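Análisis de Madigan Rally: buen volante, menús de otra época

Madigan Rally llega a consolas después de casi un año en PC, y la conversión es correcta. El estudio Clirnimton ha mantenido los cuatro países del original y ha añadido un modo carrera que antes no existía. Lo he jugado entero con mando y unas cuantas tardes con volante.

La conducción es lo mejor del juego. La grava se nota suelta, el asfalto mojado castiga cualquier frenazo tardío y los coches de tracción trasera piden paciencia en las horquillas. Con el mando hay que bajar la sensibilidad de la dirección —viene demasiado alta de serie— y a partir de ahí todo responde bien. El tramo más largo, el de Gakance, es también el más difícil: tardé un fin de semana en acabarlo sin abandonar. 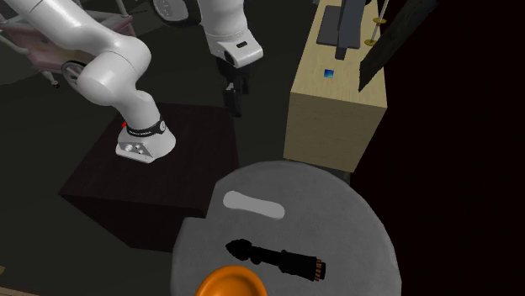 Brazo robótico blanco sobre un pedestal oscuro, en una imagen generada por ordenador.

El modo carrera empieza con 2000 créditos y un coche de segunda mano. Las reparaciones son caras al principio, y un vuelco en la primera prueba puede dejarte sin dinero para neumáticos. Más adelante la economía se relaja y sobra para casi todo. Los rivales, en cambio, apenas varían: Baldur Grímsdóttir ganó la mayoría de mis rallies en dificultad media, siempre con diferencias parecidas.

Los menús son lentos. Para cambiar la suspensión hay que pasar por varias pantallas y confirmar en cada una. Tampoco se puede repetir un tramo desde la pausa en el modo carrera. Las voces del copiloto están en español y se entienden bien, aunque a veces cantan la curva tarde.

En línea encontré partidas sin problemas por la noche y muy pocas por la mañana.

Lo mejor: la grava, el sonido de los motores, el tramo de Gakance.
Lo peor: los menús, los rivales, las cargas entre pruebas.
Nota: 7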